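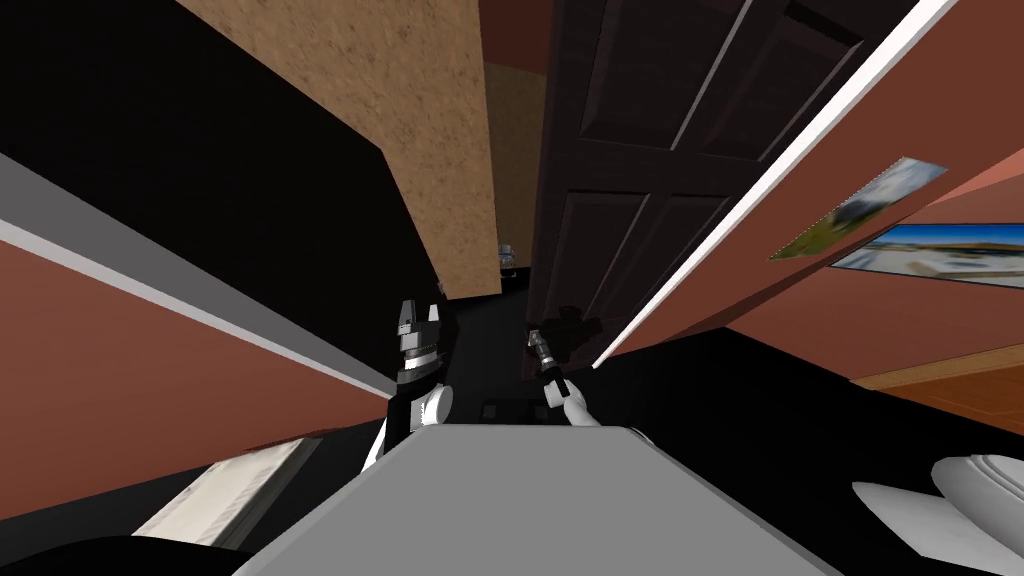
Search this book Go

Chapter 2
Openings: What a Building Lets In

Sooner or later every student of house design falls in love with walls. Walls are easy to draw. You put down two lines, fill the gap, and feel like an architect. Then someone wants to get into the kitchen, and the trouble begins.

This chapter is about the trouble. An opening is a hole with duties: it has to let people through, keep noise out, and still close in May, when the air turns damp and the frame has opinions. In the Uvstead housing survey, residents of 1,936 homes were asked what they would change first. They sent in 3,387 complaints, and very few of them concerned walls. Most were about doors that hit other doors. 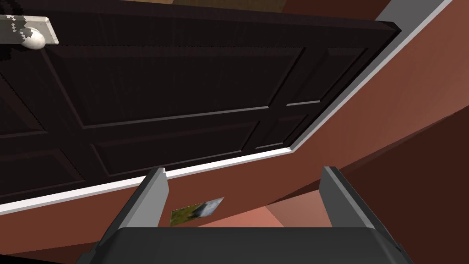 Paneling began as a way of coping with the bad habits of wood. A wide board swells and shrinks across its grain, and a door made from one will stick or rattle according to the season. Joiners answered with a stiff frame holding smaller pieces that could move a little without telling anyone. The look outlived the problem, and raised panels with beveled moldings, like those on the dark brown door shown, now turn up in houses whose owners have never met a joiner. A white handle on a long backplate is a later argument, and we will have it in Section 2.4.

Before any of that, you must decide which way the door swings. Laimutė Pärn, who taught drafting at Predley for longer than the college liked to admit, made her first-year class hang the same door on paper 74 times. By the end they could find the light switch in the dark.

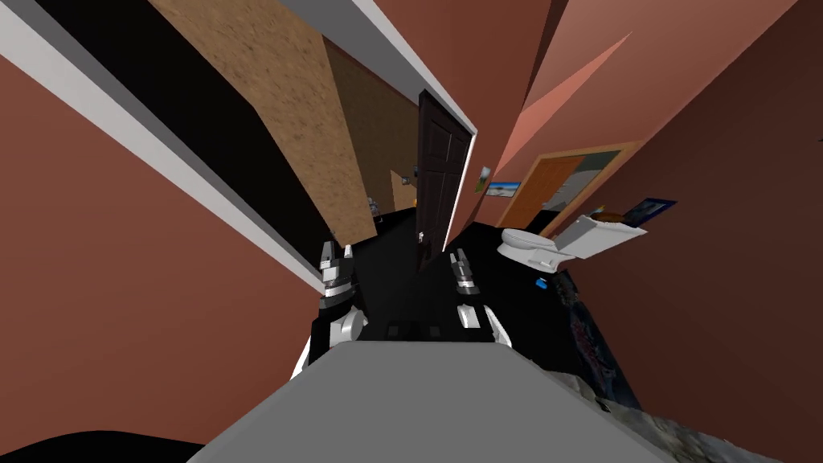
Her rule was to draw the arc before the furniture. Students ignored it and produced bathrooms that could be entered only by the slim. The plans for the Paju apartments, reprinted at the end of this chapter, show what happens when a builder does the same thing on four floors. Keep a pencil handy as you read them, and an eraser.

Related chapters
Chapter 1: Walls, and Why They Flatter Us
Chapter 3: Stairs
Case study: The Pruko Hinge Dispute

This site uses cookies to remember your page. Accept Manage settings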